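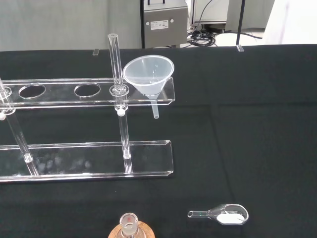
Chapter 6
Choosing a Gripper for Small Glassware

Before you start: read the safety sheet for your arm. Have the rack, flask and scoop for Trial A laid out. Goggles on.

Chapter 5 was about arms. Now the end that does the touching. Two grippers compared in this chapter, the Hedik and the Lenon, same arm, same bench, same controller settings. Change one thing at a time. Sounds obvious, gets forgotten every year.

Why glass? Hard to see, easy to break, and smooth. A finger that handles a cardboard box all day may do badly on a small bottle neck. Clear acrylic is a headache too, for the camera more than for the fingers. Edges vanish, glare shows up where you dont want it. A dark cloth under clear parts helps. Not a cure.

6.1 What to record

Grip force, finger opening, camera position, lighting. Also the misses. Yu-ting Yip ran the first set for this book, 37 picks per gripper, and threw none of them out. Neither should you. A dropped tube is a result.

Write down the colour of the cloth and which lamps were on. Yen-ting Yang lost a full set in October over one lamp.
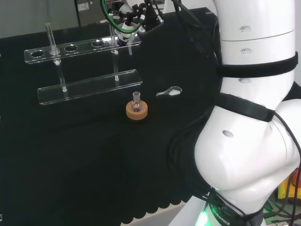 Fig. 6.1 Dark bottle held in the gripper, with the rack, flask and spatula on the cloth.

6.2 Two cameras or one?

A wrist camera gets close to the work but moves with the arm. A camera further back takes in more of the bench, and the arm itself can block part of the view. Compare the two pictures that open this chapter and this section's page: same bench, very different information. Most groups end up using both. Time them seperately the first time round so you know what each one adds.

Key terms: grip force, compliance, occlusion, wrist camera, payload

Have your log sheet ready before going on to 6.3, which covers finger pads.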